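Harkora is a hand-held gripper kit, sold by Grostia, for people who want to show a robot how to handle small household things. I've been using mine for a while now, mostly on jewelry and an open cardboard box, and I'm still fond of it! It costs 230 dollars with the blue finger pads (spare pads are 17 more, grr).
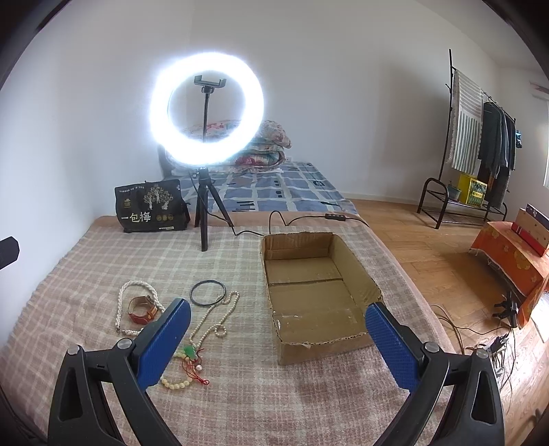

Yusof wrote in to say the pads are fine on beads but the grip gets tiring after 100 tries or so, and that Varkska's handle is kinder to small hands. Fair enough, though I haven't tried the Varkska.

Thin cords are the hard part for any two-finger tool, and I'd start with a watch or a chunky bracelet.

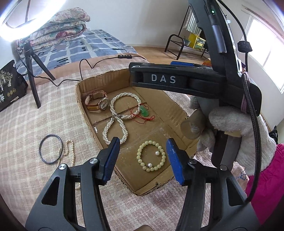 Watch, pearls and beaded bracelet in the box, bangle on the blanket.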